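Grondeck Slotted Bench Top

Bench Tops and Frames / Aluminum

Made by Skerkska. Sold and shipped from the Prindville warehouse.

Overview

The Grondeck is a slotted aluminum bench top for repair, inspection and light assembly work. It is sold as a top only, or as a set with the Arriaga leg frame. The slots run the full length of the top and take standard drop-in T-nuts, so stops, clamps, vises and uprights can be placed anywhere along a slot without drilling.

The top is 76 inches long. It is built from extruded planks, bolted from underneath to cross rails. Planks can be replaced one at a time. The cross rails set the flatness of the finished top and should not be loosened in normal use.

Typical uses include computer and electronics repair, small motor work, fixture building and packing of parts that need to be held still. 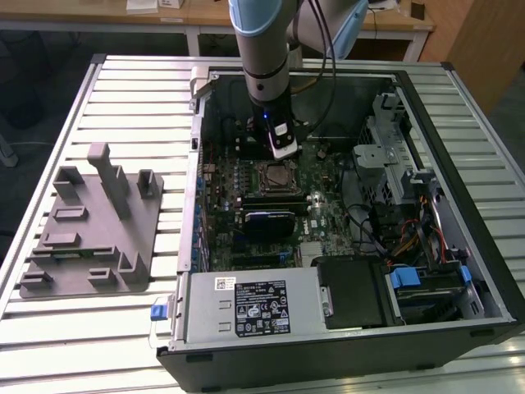 Desktop tower on its side on a slotted aluminum work table.

Surface and finish

The standard finish is clear anodized. It resists light scratching and wipes clean with a damp cloth and mild soap. Do not use oven cleaner, drain cleaner or any other strongly alkaline product; these attack the anodized layer and leave gray patches that cannot be polished out.

Small screws can fall into the slots. A strip of slot cover is included with each top and can be cut with a utility knife. Cover strip is also sold by the roll. Parts that mark easily should be placed on a mat.

The anodized layer is an electrical insulator. Resting a chassis on the top does not ground it. For work on static-sensitive parts, use the ground stud on the rear cross rail together with a dissipative mat and a wrist strap. The stud is supplied with a nut and two star washers. The mat and strap are not included.

Load and mounting

Rated load is for an evenly spread weight with the leg frame fitted and all frame bolts tight. The top alone weighs 63 pounds and should be lifted by two people. Lift by the cross rails, not by the outer planks.

The Arriaga frame bolts to the top at eight points. Fit all the bolts loosely first, level the feet, then tighten from the center outward. Check the bolts again after the first month of use. If the bench carries a vise or any load that hangs over the edge, fix the rear feet to the floor.
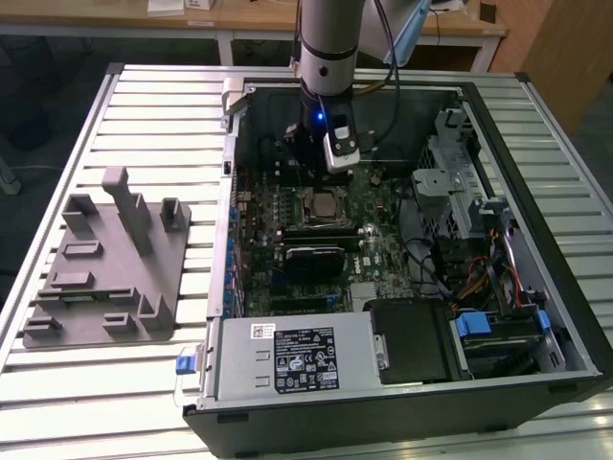
Customers who already own a steel or wood frame can mount the top using the slotted brackets listed under accessories. The brackets allow for small differences in frame width. They are not suited to folding frames or to frames with casters on all corners – the top is heavy enough to tip a narrow frame when it is pushed from the side.

What is in the box

Bench top, fully assembled
Frame bolts and washers
14 drop-in T-nuts
Slot cover strip
Ground stud with hardware
Hex key
Printed instructions

Accessories

Edge stop, short
Edge stop, long
Toggle clamp plate
Upright post with shelf bracket
Frame bracket set
Slot cover, roll
Parts tray, slot mounted
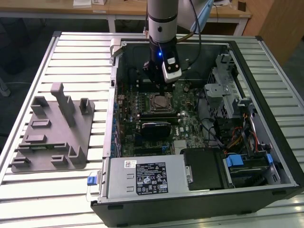
Tower with side panel removed, interior facing up, on a slatted aluminum platform.

Care

Vacuum the slots as needed. A stiff nylon brush will loosen packed dust and solder scraps. Avoid wire brushes. T-nuts that have been left in one place for a long time may bind; a drop of light oil on the thread is enough. Wipe off any excess before placing parts on the top.

Shipping and returns

The top ships flat on a pallet and requires a delivery address with ground-level access. The leg frame ships in a separate carton and may arrive on a different day. Inspect both before signing and note any dents on the delivery slip.

Unused tops may be returned in the original packing. Cut cover strip and opened hardware bags are not returnable. Orders for custom lengths are built after payment and cannot be canceled once the planks have been cut. Custom lengths ordered in November ship after the Prindville year-end shutdown.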